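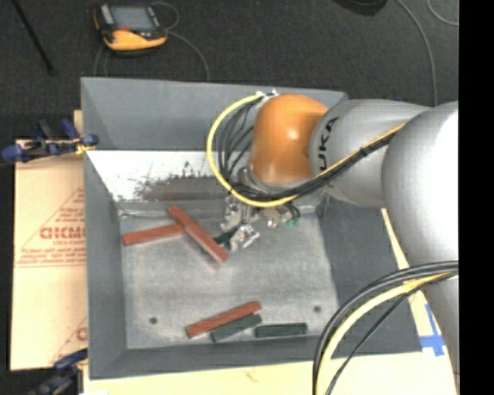
**Citus Youth Winds - progress report to the Greltia Fund**

Sun 15 January

Dear Aisyah,

We are halfway through the grant and I have a lot to tell you! Autumn went better than I dared to put in the application, and the spring half is already filling up.

**Lessons and rehearsals**

The beginner group now meets every week in the upstairs hall at Krishnan School. We started in September with flutes and clarinets only, and after the half-term break we added bassoon, which I had been nervous about. Chang-ho Sun took on the bassoon lessons and has been wonderful with the younger ones. He starts them on the mouthpiece and crook alone, gets them buzzing and laughing, and puts the whole instrument in their hands the week after. Two of his players joined the full ensemble in December for the slow movement of our serenade. They had four notes each and played them beautifully.

The full ensemble is at 20 players. We lost an oboist when her family moved away, so Ambros Lüthi has been covering first oboe on the days he conducts from the chair. He says he likes it. I would still like to find a student for that seat before spring.

**Instruments**

The repair money is nearly all spent, and well spent. Every clarinet in the loan cupboard has been repadded, the older of the two bass clarinets finally has a low E flat that speaks, and we bought reeds in bulk in three strengths. The contrabass clarinet is still away at Erkorar waiting for a part - I had hoped to write that it was home. They expect to have it ready before the spring rehearsals begin.

**The winter concert**

What a night! We sold 190 tickets and had to bring in benches from the dining room. The program opened with the beginners, went on to a set of dances arranged by Slamet Sitompul, and finished with the serenade. Slamet wrote the third clarinet parts so that first-year players could manage them (open strings for clarinets, he calls it) and you could hear how proud they were to be in the thick of it. The horns were a little ahead of everyone in the last dance. We will play it again in May and they know about it.

**Money**

Ticket sales came to more than 2,000 dollars, which goes straight to the spring fees for families who need help. The one overspend is sheet music, by 500 dollars. Two of the sets we meant to borrow were out on loan all season and I decided to buy them. I'd like to move that amount across from the travel line, where we have room, and I need your okay in writing before I do it.

**What's next**

- Vicente Cáceres is coming for a weekend of chamber coaching, with quintets on the first day and mixed groups on the second.
- Beginners move up to two lessons a week in the run-up to the May concert.
- Slamet is writing us a short piece with a proper bassoon solo in it. Chang-ho has asked to see it early.
- Auditions for the open oboe seat, and for a second horn if anyone comes forward.

Please come to a rehearsal if you can get away. The last half hour is the best part, when the beginners stay on and sit inside the big group to sight-read.

With warm thanks from all of us at Citus Youth Winds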